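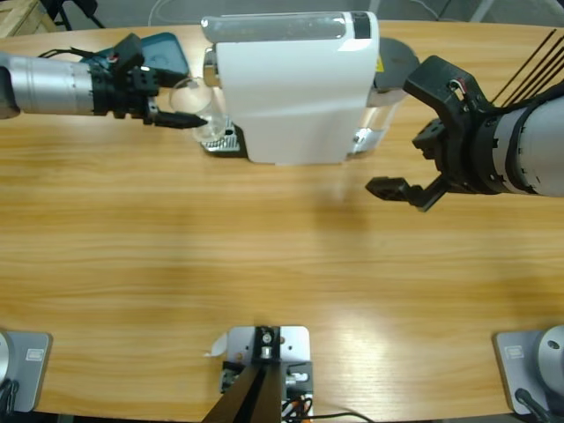 Pod coffee tastes so much better once you stop using it as a button and start using it as a tool! My first tip is the cup. I used to pour into whatever mug was closest, usually some giant thing that let the coffee go cold before I'd sat down. Small clear glasses like these two changed my mornings, and I keep a spare standing right by the corner of the white machine so a second person never has to go digging in the cupboard (you can see the crema, too, and I never get tired of that).

Run a blank shot first. No pod, just water, straight into the glass, then tip it out. It takes seconds and warms everything up.

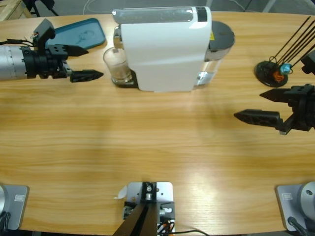
Water is the other big one. Empty the tank every night and fill it fresh in the morning, even if there's plenty left. Mine is the clear round kind with a dark gray lid, out on the right side of the machine, so leave a bit of open table over there and you can lift it off without shoving anything. I give the lid a quick wash while I'm at it, and the glass goes back under the spout, ready to go.

A few more that I swear by:

- Descale every 300 cups, or every 2 months if your water is as hard as it is here in Ritstead.
- Buy pods in a box of 50 and write the date on the lid.
- Keep a tray beside the machine for spoons and sugar. Any flat one with a rim will do!

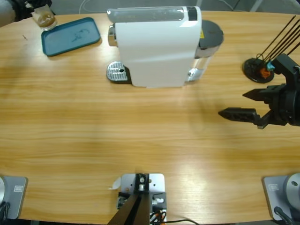
## Cleaning the drip grate

Lift it off, soak it in hot water with a drop of dish soap, and go along the ribs with an old toothbrush. Dry it well before it goes back on its base.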